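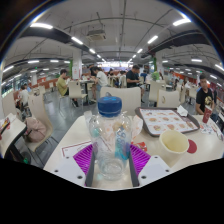 Visit report: Prodmont food court, Clonport
Thursday, August 22, 2019

Purpose of the visit was to look at how tables are cleared and how the waste is sorted at a self-service food court, ahead of the refit of our own staff dining room in Løken. Njål Fagerlund met me at the service entrance and stayed for the lunch period. He runs the floor side of the operation and had the seating plan and the waste log with him.

Layout

The hall seats guests at fixed tables with pale cream tops. The light color was chosen during the last refit so that spills show up under the ceiling lighting. Fagerlund considers it a good choice for cleaning and a poor one for scratches. Tops are wiped with a neutral cleaner after each party and with a degreaser at close. Edges are sealed once a year, in September, when the hall shuts for two days.

There are 13 return stations along the outer wall. Each has a slot for liquids, an opening for bottles, an opening for paper and a general bin, with a shelf for trays on top. The stations were supplied by Wurkport. The liquid slot drains into a removable tank that has to be emptied by hand, and this is the part the staff complain about most.

What is left on the tables

Guests are asked to return their own trays. Many do not, and the table set I looked at most closely is typical of what the clearing staff deal with. It had a dark brown-gray tray with rounded corners, its printed liner still in place with rows of small food pictures, and a crumpled napkin on top. An open paper cup stood in front of the tray. Away from the tray were a clear plastic bottle with a dark blue screw cap, a crumpled white wrapper, a small red packet and a sheet of white paper with a dark red border line.

The point Fagerlund made is that the tray itself is quick to deal with. Everything on it can be lifted in one movement and sorted at the station. Items away from the tray are handled one at a time, and small packets are the slowest, as they lie flat and are awkward to pick up with gloves on.

Sorting rules

Bottles go in the bottle opening with the cap on. Until last year caps were collected separately, but the contractor changed its requirements. Bottles with liquid in them are to be emptied first. Labels are left on.

Paper cups go to general waste at this site. The lining makes them unsuitable for the paper stream the contractor accepts. Guests get this wrong constantly, and the signs on the stations do not help: the paper symbol is a drawing of a cup. Replacement signs have been ordered.

Tray liners go to paper if dry and free of grease. In practice most are put in general waste. Napkins and food wrappers always go to general waste, as do sauce packets, opened or not.

Trays

The hall owns 1,680 trays. They are washed on a rack conveyor behind the kitchen and stacked wet side down on carts. Rounded corners reduce chipping but make the stacks less stable, and carts are limited to 6 stacks each for that reason. Liners are laid by hand at the counter. Fagerlund tried serving without them for a month. Washing time went up and the liners came back.

Points for Løken

Specify a drain connection at the return stations. Do not buy the tank version.

Agree on the sorting rules with the waste contractor before ordering signs.

Keep small packets at the counter, on request only.

Light table tops are acceptable if the scratch resistance is documented. I have asked for a sample and the data sheet.

Still open: cost of the rack conveyor, and whether our existing carts fit the tray size used at Prodmont. Fagerlund will send the tray dimensions.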